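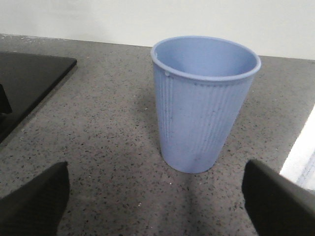 Section 4. Setting up the counter and the gas burner
Stusville kitchen, house manual for guests and long-stay tenants
Text by Farzana Gamage, checked by Imad Hakim. Revised November 20, 2021.

Most of the burner guides I have read promise a perfect blue flame in one easy step. I don't believe them, and I have cooked on this counter since May. The steps below are slower and plainer. Follow them in order the first time, then skip what you like.

4.1 Before you touch the gas

1. Clear the counter next to the cooktop. The speckled surface hides crumbs very well, so wipe it even when it looks clean. Run your palm over it afterward. Your hand will find what your eye missed.

2. Put plastic cups, tumblers and lids well away from the burner. The leaflet that came with the tumblers says they are "kitchen safe," a phrase that means nothing as far as I can tell. Treat every one of them as something that melts.

3. Look over any cup you plan to measure with. A ribbed cup holds on to dried food in the grooves, and a dark speck may be dirt or may be a mark in the plastic. Scrub it once with a soft brush. If it stays, stop scrubbing.

Note: Cups have no measuring lines unless you see them. Rosalía Olmedo tells guests that one tumbler of water is enough for rice for two. I have tried this and got porridge. Use the measuring jug in the Groen cabinet.

4.2 Seating the pot support

4. Make sure the burner is off and has cooled. Do not trust how it looks. Black metal looks the same at any temperature.

5. Set the support over the burner so that its legs stand on either side. Press down lightly on one leg, then the other. If it rocks, lift it off and turn it a little until it sits flat.

6. Check the thin bent wires between the support and the pot. Opinions in the house differ on how much they help. Leave them in place anyway, and don't straighten them.

7. Place the pot in the middle and let go. The base should be level, with a clear gap between it and the burner head.

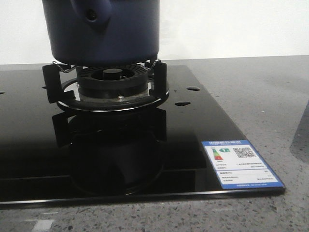 Fig. 4-1. Pot on the support, with the burner head clear underneath.

Caution: The glass is shiny enough to show the burner upside down. When you check the gap, look at the real burner and ignore the reflection. I have watched two sensible adults get this wrong.

8. Turn the side handle where your sleeve won't catch it. Use a dry cloth to lift. Ojārs Hunt says the handles stay cool for 30 minutes on low heat. He may have tougher hands than you do.

4.3 Checking the burner head

9. With the pot off and the burner cold, look at the slots in the ring. Each one should be open. Clear a blocked slot with a dry wooden toothpick. Skip the "miracle" burner sprays – I paid for one and the toothpick did a better job.

10. See that the small cap in the center sits straight. Don't force it.

11. Leave the tiny silver piece at the front of the burner alone. Tightening things that aren't loose is how we ended up waiting 46 days for a repair visit from Umside.

12. Wipe the chrome ring with a damp cloth, then dry it. Polish if you enjoy polishing. The flame won't care.
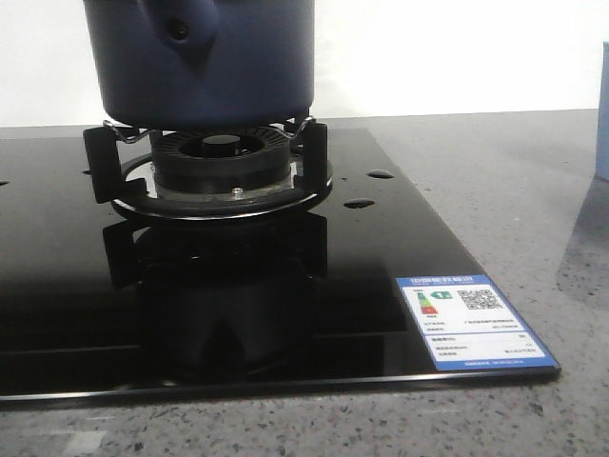
Fig. 4-2. Burner and chrome ring under the pot, seen from the front.

4.4 The glass

13. Use a soft cloth and a drop of dish soap. No scouring pads, and no powder.

14. Small dark spots on the glass may be water or may be part of the cooktop. Dab with a dry cloth. If a spot doesn't move, leave it be, and never poke anything into it.

15. Don't rest heavy items near the front edge. Tempered glass is sold as tough, and it often is, right up to the day it isn't.

Warning: If you smell gas, do not light anything and do not flip any switches. Close the valve if you can reach it safely, open the windows on your way out, and call the gas company from outside. There is no clever alternative to this step.

4.5 If something seems wrong

Flame is yellow or lifts off the ring: turn it off, let it cool, repeat steps 9 and 10. If there is no change, stop using the burner.

Pot wobbles: repeat step 5. If it still wobbles, put the pot on the bare counter. If it rocks there too, the pot is the problem.

Report faults to Parveen Karunaratne at the Ulau office, extension 411. Repairs you arrange yourself are not paid back, whatever the previous tenant told you.

Section 5 covers the sink and drain.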